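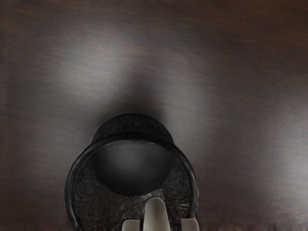
Chidiac asked for one thing during the comment period: that a pass in simulation should never be reported under the same heading as a pass on hardware. Hostum has adopted that request in full. It is now the first clause of the Vasurow Practice for Simulated Grasp Trials, released this November for use by test labs, integrators and equipment buyers.

**Scope**

The Vasurow Practice covers tabletop pick and place trials run in a simulator with a single arm and a two-finger gripper. It sets out how a trial is defined, how it is logged and how the result may be quoted. It does not set a minimum success rate, and it does not replace a risk assessment of the physical cell.

**What a conforming report contains**

A report must state the simulator version, the contact settings, the gripper model and the starting pose of every object. Each task needs at least 1,000 trials with the random seed recorded for each one. Where a lab compares two control programs, the minimum rises to 2,000 and both programs must run on the same seeds.

Trials are sorted into 4 outcome classes:

- Completed
- Completed with unplanned contact
- Stopped by a limit
- Failed

Unplanned contact includes any touch between the gripper and a container that the task plan does not call for. Under the earlier draft, such trials could be counted as completed if the object reached its target. Kevwood and other reviewers objected, and the separate class was added.

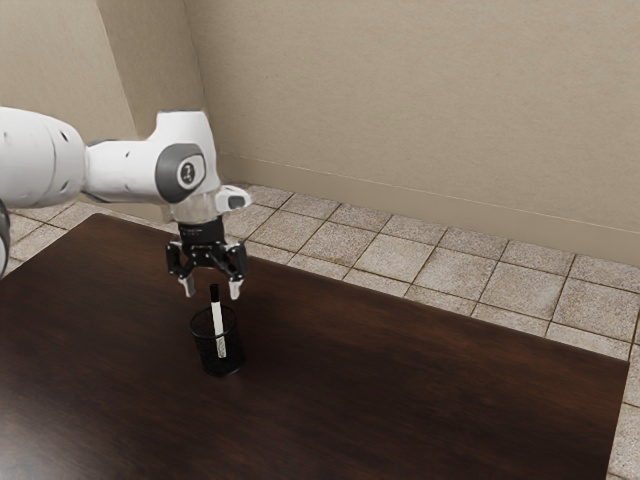
Open containers holding upright objects receive their own section. The approach height, finger opening and angle of descent must be fixed before the first trial and may not be changed within a series. If the object leans against the container wall, the report must give the lean angle at the start of the trial. Averages over mixed starting angles are allowed only if the full table is attached.

**Camera views**

Labs must keep a fixed overview of the work area and a close view of the gripper for every failed trial. Both views must share one clock. Dropped frames are to be listed, and gaps may not be filled by interpolation.

**Transition**

Reports prepared under the draft remain valid for 3 months after release. After that, a lab may cite the Vasurow Practice only if the report meets the final text. Labs that have already logged seeds and contact events can reclassify existing trials without running them again.

The final text, a blank report form and a list of changes from the draft are available from Hostum on request. Corrections should cite the clause number and the version printed on the cover.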